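Ashby Housewares > Kitchen > Mug Trees > Frequently Asked Questions

Mug Trees: Frequently Asked Questions

This page answers the questions most often received by the Ashby customer office concerning the Tinwood range of mug trees. It was last reviewed on Thursday, May 9, 2024. Questions about glassware and plate racks are answered on separate pages.

How many mugs may be hung on a Tinwood mug tree?

One mug may be hung on each arm. Hanging two handles on the same arm is not recommended, even where the handles are narrow. Mugs weighing more than 600 grams should be stored on a shelf.

In what order should the mugs be hung?

Begin with the lowest arms and work upward, placing each mug opposite the last. When taking mugs down, start at the top. A tree that is loaded on one side only will lean, and may tip when the next mug is removed.

Where should the tree be placed?

The tree should stand on a flat, level surface, away from the edge of the counter and clear of cabinet doors. It should not be placed beside a stove or directly above a dishwasher vent. Customers with a narrow counter may wish to turn an oval base so that its longer side runs along the wall.

May wet mugs be hung to dry?

Mugs should be dried with a towel first. Water that runs down the arms collects where they meet the post, and over time it may raise the grain or leave a dark mark. Such marks are not covered by the guarantee.

How should the wood be cleaned?

Wipe the post, arms and base with a damp cloth and dry them at once. Mug trees must not be soaked or put in the dishwasher. A thin coat of food-safe mineral oil may be applied two or three times a year - the tree should then be left overnight before use.

The tree has been knocked over. What should be checked?

Remove any broken pieces of china before handling the tree. A mug tree lying on its side can roll on the rim of its base, so it should be held by the post when it is lifted.

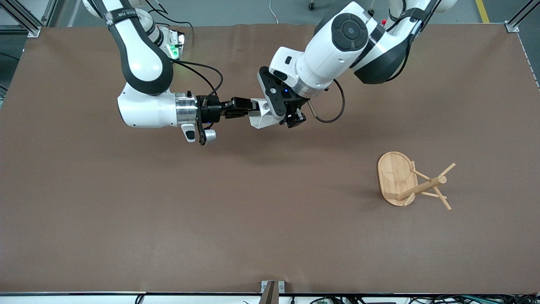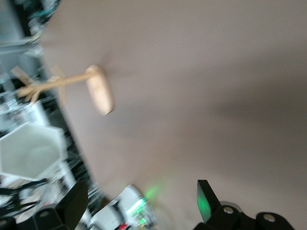 Once the tree is upright, press lightly on two opposite corners of the counter side of the base. If it rocks, the screw beneath the post may have worked loose and can be tightened by hand with an ordinary screwdriver. Each arm should then be turned gently between finger and thumb. An arm that moves should not be used until it has been glued again or replaced.

Are replacement arms available?

Yes. Arms for current models are supplied singly under part number 964 and may be ordered from the Trurnbridge store or by mail. Arms for the older Votura model are no longer made, although a small stock of complete trees remains and will be offered for sale in June.

How long is the guarantee?

Tinwood mug trees are guaranteed for 36 months from the date of purchase against faults in material or assembly. A receipt is required. Damage caused by a fall is excluded.

Whom should I contact with a further question?

Please write to Noemí Hinojosa, Customer Office, Ashby Housewares, Trurnbridge, stating the model and the date of purchase.

Related questions
Caring for Wooden Cutting Boards
Removing Tea Stains from Mugs
Plate Racks: Frequently Asked Questions
Returns and Exchanges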